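Flarkwood's cheap car day is back, and I've already spent my money

Apr 25, 2026

I told myself I was only going for the sausage sandwich. You know how that ends. The Flarkwood autumn car day ran this morning at the old saleyards, and by ten o'clock I was the owner of a faded green Wirnilero wagon with 3494 scratched in biro on a bit of masking tape across the dash (the lot number, not the price, although I did have a brief panic).

For anyone who hasn't been, the rule is simple. Everything on the grass has to drive in under its own power, and the asking price has to be written on the windscreen before the gates open. No auction, no "make me an offer, mate". If two people want the same car they toss a coin. I've lost that toss before, over a very tidy little ute, and I still think about it.

Prices have crept up, there's no getting around it. The cheapest thing there was a hatchback at $679 with no rear parcel shelf and a driver's window that needed a hand to go up, and it had a crowd around it before I'd found a park. A couple of years back that sort of money got you something with working air con. Most of what I looked at was closer to three grand, and the nice stuff, meaning one colour all over and matching tyres, went quickly.

My wagon was $3025. I know! But it had five months of rego left, a full book of stamps from the servo out on the highway, and seats that don't smell of dog. The timing belt was done at the last big service, there's a receipt for it, and the bloke selling it pointed out the oil weep from the rocker cover before I'd even got the bonnet up. I'll take a known leak over a freshly degreased engine bay any day of the week. Those always make me nervous.

Driving it home was a treat. It's slow, and third gear wants a bit of patience when the box is cold, but it tracks straight and the brakes pull up evenly, and there's a cassette deck in it with someone's country compilation still jammed inside. The wipers have two speeds, off and frantic. The heater works brilliantly, possibly all the time, so we'll see how I feel about that in December.

The food was good too. Đặng, the bakery from the main street, had a stall by the gate and sold out of pork rolls well before lunch, so get in early if that's your plan. Okix, the parts place, brought along a trailer of odds and ends and was flogging wiper blades, globes and second-hand hubcaps out of milk crates. I came away with three hubcaps that match and one that nearly does.

A few things worth knowing if you're tempted. Bring the cash or make sure your bank will let you move it on the spot, as phone reception down the back paddock is rubbish. Have a look underneath while the grass is dry. Get the transfer papers signed before you hand anything over, and don't let anybody rush you through a test drive. There's a decent loop around the silos that takes in a hill and some corrugations, and if a car's going to rattle it'll rattle there.

The next one is set down for May, same spot, gates at seven. Sellers need to be lined up by half past six with a price on the glass. Entry for lookers is a gold coin, and parking is along the fence on the northern side. I'll be there, strictly for the sausage sandwich, and probably to find that fourth hubcap. 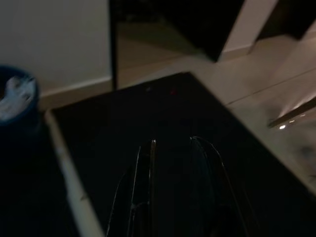 A black surface with a pale edge strip, in low light.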